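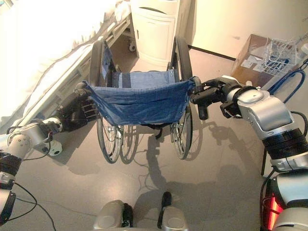 Figure 1. Folding wheelchair held by both push handles, head view.

Week 5: Coordinating two arms on one object

These notes go with the Tuesday lecture and the lab sheet. You need the material from week 3 (frames and transforms) and week 4 (impedance control). If the difference between a stiffness and a gain is still unclear, reread the second half of week 4 first.

The running task is a folding wheelchair with a cloth seat. We use it because the object has an inner joint of its own, its surface is partly soft, and it rolls. Rigid boxes hide most of the problems we want to talk about.

5.1 What changes when the second arm takes hold

With one arm on a free object, the arm decides where the object goes. With two arms on a rigid object, the arms and the object form a closed chain. If both arms are position controlled and their targets disagree by a small amount, the disagreement has to go somewhere. It goes into the object, the fingers or the joints, usually as force.

A folding chair adds one more degree of freedom. The distance between the left and right side frames can change, within limits set by the cross frame. So there are two questions to keep apart:

- Where is the chair as a whole? (position and heading on the floor)
- How wide is it? (folded, part open, open)

In the lab code these are kept in separate variables, chair_pose and chair_width. Please don't merge them. Last year several groups stored one pose for each side frame and let the width follow from the difference. It works until one of the two poses is estimated badly, and then the controller tries to widen the chair when it should be pushing it.

5.2 Absolute and relative targets

Write the pose of the left hand as L and of the right hand as R, both in the robot's base frame. We replace the pair (L, R) with two new quantities:

- absolute: a frame midway between the hands
- relative: the right hand as seen from the left hand

The absolute target moves the chair. The relative target opens, closes or holds it. You can then choose a stiffness for each. For pushing, we want the absolute part fairly stiff and the relative part soft along the line joining the hands. For unfolding, the reverse: the relative part does the work and the absolute part only stops the chair from wandering off.

The start values in the lab file are 400 N/m for the absolute part in the floor plane and 222 N/m for the relative part along the line between the hands. They are start values. Change them, write down what you changed them to, and put both sets in your report.

A point on rotation. The midway frame is easy for position (take the mean) but needs care for orientation. Use the relative rotation in axis-angle form and go half the angle. Do not average roll, pitch and yaw. When the hands are set up differently, as ours often are, first apply a fixed offset to each so that they agree at the start of the grasp. The offset is computed once, when the second grasp is confirmed, and is then frozen.

5.3 The seat is cloth

The planner, Clurnon, stores objects as links with joints. Cloth has no place in that model. For the wheelchair we treat the seat as a thin surface hung between the side frames, whose shape depends on chair_width. That is enough for collision checks. It is not enough for contact.

When a hand is set against cloth, the force reading rises slowly and then quickly. At first the cloth moves with the hand, then it comes under tension and the frame starts to carry the load. A contact test with a single force threshold will fire late, or it will fire at a different place every time. The lab code looks at the slope of the force over a short window instead, and it reports three states: free, soft, loaded. Plans may pass from soft to loaded, but a hand must never be told to push on in soft without a travel limit.

A grasp that takes in cloth and side rail together is harder still. The fingers feel resistance from both and the finger positions alone will not tell you which one is being held. The check we use is a small tug sideways, a few millimetres, while watching the other arm. If the other arm feels it, there is frame in the grasp. If it doesn't, you may be holding only fabric.
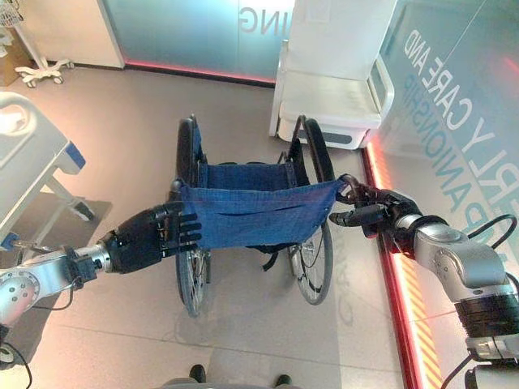 Hildegard Hamann objected to the tug check when these notes were first passed round, on the grounds that it assumes the other arm is already holding the frame. If both hands are in cloth, she wrote, then tight fabric will pass the tug across just as well as the frame does, and the check will say yes twice.

She is right, and the order of the steps now takes account of it. At least one hand has to be confirmed on a rigid part (handle or rail) by some other means before the tug check may be used for the second. In the state machine this is the guard called has_anchor. If you remove it to make your plan shorter, you will lose marks.

5.4 Perception: which camera to trust

Each arm has a wrist camera and there is one head camera. They fail in different ways, so we don't simply fuse them with fixed weights.

The head camera sees the whole chair and gives a good heading. Its trouble is the arms, which cover the handles at the very moment the handles matter. Shadows are another source of error. On a pale floor under strong light the shadow of a spoked wheel has much the same outline as the wheel, and the first version of our detector would fit a second wheel to it. The present version rejects any wheel candidate whose points all lie in the floor plane. This needs a depth value. With colour only, you will have to find some other test.

The wrist camera sees the finger, the part it is touching and very little else. It is no use for chair_pose. It is useful for the last few centimetres of a grasp, and for one question above all: is the finger lying along the grip or across it? A ribbed handle helps here, as the ridges give a clear direction in the picture. The lab detector takes the main direction of the ridges inside a small patch and compares it with the long axis of the finger. It also needs to know which pixels belong to the gripper itself. Use the mask supplied with the lab files and don't try to learn one.

Bright windows or walls can wash out one side of a wrist view. Where the patch is saturated the detector returns no result. Your code must treat this as no result. Several reports have treated it as zero degrees.

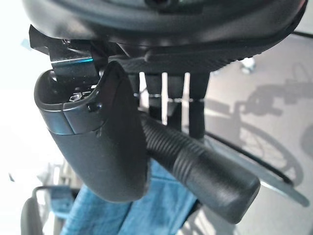 5.5 Planning the sequence

Clurnon plans in two layers. The upper layer picks the order of steps and the lower layer finds arm motions for each. For the wheelchair the upper layer works with these steps:

1. Approach. Both arms free, base moving.
2. Anchor. One hand closes on a rigid part and is confirmed.
3. Second grasp. The other hand closes, with the tug check.
4. Set width. Relative target changes, absolute target held.
5. Regrasp. One hand lets go and moves to a push handle, then the other.
6. Push. Absolute target changes, relative part soft.

Regrasping is where most plans fail. During step 5 the robot goes from two hands to one and back, twice. With one hand on the chair the chair can roll and turn about that hand, so the handle the free hand is reaching for will not be where it was. The plan has to be checked again against a new chair_pose after each release. Clurnon does not do this by itself. You ask for it by setting replan_on_release to true in the task file.

The brakes are not modelled. If you want the chair to stay put during step 5, say so as an assumption in your report and describe how a real system would know.

5.6 Holding the frame part-way

Between folded and open there is a range of widths where the chair will stay only if both hands keep it there. Gravity and the pull of the cloth both act on the side frames, and the balance changes as the frame moves. A pure position target for the width will hold it, at the price of a large inner force that you don't see in the motion. A pure force target will drift.
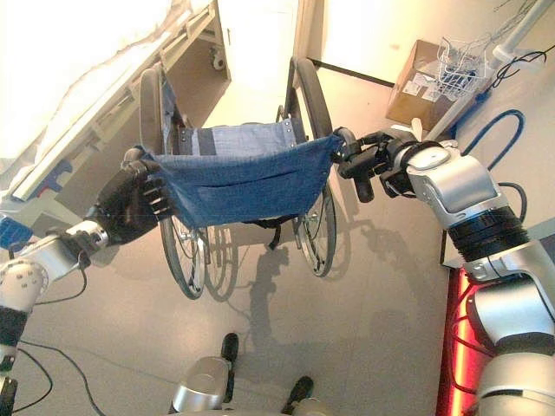 The usual answer is to hold width with a soft spring and add a slow integral term that is bounded. The bound matters more than the gain. Without it, a hand that has caught on an armrest will build up force for as long as you let it, and when it comes free it will come free fast. In the lab code the bound sits next to the stiffness in the same file, and the controller refuses to start if it is missing.

Note also the case where the two hands are of different kinds or hold different parts. The softer grasp will give first. Split the inner force target so that the limit comes from the weaker side, and let the stronger side follow.

5.7 Logs

All runs are recorded with Numia. The log for the lab is run 635, and it holds the commanded and measured poses for both hands, the wrist forces and the output of the contact test. Plot the relative distance and the inner force on the same time axis before you do anything else. Clock offset between the arms is already corrected in this log. In raw logs from the Cornness lab it is not, and you will have to line them up on a shared contact event.

5.8 Exercises for the lab

a) Rewrite the pair (L, R) as absolute and relative poses for every sample in run 635. Show that you can get L and R back.

b) Find every change from soft to loaded in the log. Compare the slope test with a single threshold of your own choice and describe where they differ.

c) Change the start stiffness values so that step 4 ends with a lower inner force in the simulator. State what it costs you in width error.

d) Sketch a replacement for has_anchor that would also work when both hands touch cloth first. Pseudocode is fine.

Work in groups of 2. Reports go in the folder for week 5, as plain text or PDF. Reading for next week is the Brandes handout on contact estimation, sections on friction only. We will go on from there to sliding grasps, where the frozen offset in 5.2 no longer holds.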